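Folding Methods for Small Terry Towels
Project report, Household Textiles
Shadi Nasrallah and Ettore De Luca
August 2021

3. Method

The towels came from the linen store at the Wollarau residence. All were cotton terry, washed at 43 degrees and dried flat before the first fold. We compared two methods. In the half fold, the towel is folded in half along its length and again across its width. In the third fold, both long sides are brought to the middle third and the strip is then halved. Each method was repeated 32 times on a bare table.

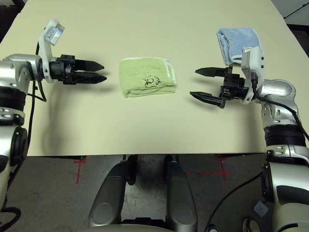

Hem position was the main source of uneven stacks. A hem is thicker than the pile next to it, and a stack leans when all the hems lie on one side. In a compact rectangle such as the light green towel, the paler hem runs along the right side, so it is easy to see which way the towel should be turned in the stack. Black handwriting near the lower right gives a second reference point, even where the letters are hard to read. On plain towels with a hem of matching color, we had to feel for the edge.

4. Results

The third fold took longer but fit the 37 cm shelf with no overhang. The half fold overhung the shelf by 2 cm. Turning every other towel reduced the lean with both methods. Drying time was not studied.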